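I've been going to minor league hockey for most of my life and until last month I had never seen what's under the stands. So when Molbridge announced an open day at their rink (skate with the team, tour the back hallways, free coffee until noon) I put my name in the same evening and drove up with a thermos and way too many layers.

The line was already out to the parking lot when I got there. They told us at the desk that 1143 people had signed up, and they sent us through in groups of 50, each with a colored wristband. Mine was orange, which meant a long wait, so I ate a cinnamon roll in section four and watched the little kids' session. One boy in a goalie mask that was far too big for him skated the whole hour holding on to the boards and grinning!

First stop on the tour was the locker room. It's smaller than you'd think, and yes, it smells exactly the way you'd think. The stalls run around three walls, the team logo is in the carpet, and everybody in our group walked around it without being told (hockey people know). From there we went down the rubber mats to the skate room, where the equipment guy was sharpening and let us feel the edges on a blade before and after. I've been getting my skates done way too dull for years, apparently.
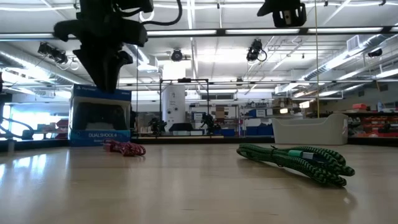 **Rink Visits | Ice & Equipment**

The ice plant was my favorite part, and I didn't expect that at all. It's loud in there! The compressors are made by Tresano, big gray things with gauges all over them, and the man running the tour had to shout the whole time. He said the sheet is kept a bit thicker for public skating and shaved down before games, and somebody asked about the painted lines, and we got ten good minutes on paint. I could have stayed for twenty.

Then out to the bench, finally. You sit lower than I imagined and the glass feels very close. A few of the players were out doing passing drills at the far end, and one of them rang a shot off the crossbar that made the woman next to me drop her phone in the snow pile by the gate. (Phone was fine.)

Lunch was a hot dog and fries from the Nwachukwu stand on the upper concourse. Get the onions. The team store had last year's jerseys marked down to 39 dollars, and I held out for maybe five minutes before buying one in a size that almost fits.

I skipped the skate itself because my knee was complaining, but I stayed for the scrimmage at two o'clock. White beat blue, 5 to 3, with a lovely backhand goal late in the second period from a kid trying to make the roster. I hope he sticks.

Parking in the back lot is free if you come in off the Piltosov Arena Road side. The season opener is in October and I've already got my seat, section four again, near the cinnamon rolls.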